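Protokoll der Werkstattrunde Kutside, Sitzung im Januar 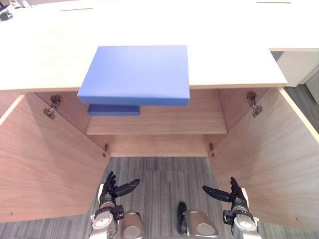 Drinlow vor dem Unterschrank, beide Türen offen, die blaue Kiste auf der Arbeitsplatte.

12 Mal geteilt · 3 Kommentare

Beginn: 19.10 Uhr, angesetzt war 18.30 Uhr. Die Runde ist beschlussfähig, sobald jemand den Schlüssel zur Heizung findet. Gefunden um 19.25 Uhr.

TOP 1: Protokoll der letzten Sitzung
Genehmigt mit einer Änderung. Der Satz »Die linke Hand funktioniert« wird ersetzt durch »Die linke Hand funktionierte während der Sitzung«.

TOP 2: Stand Drinlow
Beide Arme sind montiert, beide Hände verkabelt. Die Greifbewegung läuft über die neue Steuerung (Ultora, Version vom Dezember, die mit dem falschen Handbuch). Die Daumen lassen sich weit zur Seite stellen, was für breite Gegenstände gewünscht war und für schmale noch Ärger macht. Die Handgelenke bleiben, wie sie sind. Der Antrag, die Gelenkdeckel schwarz zu lackieren, wurde nach längerer Aussprache auf den Sommer vertagt. Zwei Anwesende wollten im Protokoll stehen haben, dass silbern auch schön ist.

TOP 3: Aufgabe »Schrank«
Ziel bleibt: Türen auf, blaue Kiste von der Platte nehmen, auf den Einlegeboden stellen, Türen zu. Im Moment werden die Türen von Hand geöffnet und der Roboter fängt danach an. Die Runde ist geteilter Meinung, ob das schon als Schranköffnen gelten darf. Abstimmung: nein.
Diskutiert wurde die Lage der Kiste. Sie liegt nah an der Vorderkante und steht leicht über, damit die Finger von unten herankommen. Einwand: So liege in keinem Haushalt eine Kiste. Gegeneinwand: doch, in jedem. Es bleibt beim Überstand, bis der Griff von oben zuverlässig geht.
Die Türen sollen künftig auch halb geöffnet geprüft werden. Wer die Scharniere nachstellt, schreibt es bitte ins Heft. Beim letzten Mal hat die Fehlersuche einen ganzen Abend gedauert und lag an einer Viertelumdrehung.

TOP 4: Geschwindigkeit
Ein kompletter Durchlauf dauert 148 Sekunden. Ein Mitglied hat zum Vergleich selbst eine Kiste in einen Schrank gestellt und wurde gebeten, das Ergebnis nicht ins Protokoll zu geben.

TOP 5: Kasse
In der Kasse sind 504 Euro. Der Kostenvoranschlag von Barajas für Ersatzfinger liegt bei 600 Euro, ohne Versand. Beschluss: Es werden höchstens 400 Euro ausgegeben, also vorerst nur Finger für die rechte Hand. Die linke wird geschont. Wie man einem Roboter beibringt, eine Hand zu schonen, klärt die Softwaregruppe.

TOP 6: Werkstattordnung
Kaffee gehört nicht auf die weiße Platte. Dieser Punkt steht zum vierten Mal auf der Tagesordnung und wird ohne Aussprache wieder beschlossen. Kabel werden nach Gebrauch aufgerollt, auch von denen, die »nur kurz« etwas testen. Der Not-Aus bleibt in Reichweite der Person, die fährt.

TOP 7: Verschiedenes
Die Nachbarn haben gefragt, was abends so surrt. Es wird ein Zettel ausgehängt. Der Entwurf »Es ist harmlos« fand keine Mehrheit.

Offen bis zur nächsten Sitzung:
- Griff von oben, erste Versuche
- Bestellung bei Barajas, rechte Hand
- richtiges Handbuch für Ultora besorgen
- Zettel für das Treppenhaus

Ende: 21.40 Uhr. Heizung aus, Schlüssel hängt wieder am Haken.

Gefällt 27 Mal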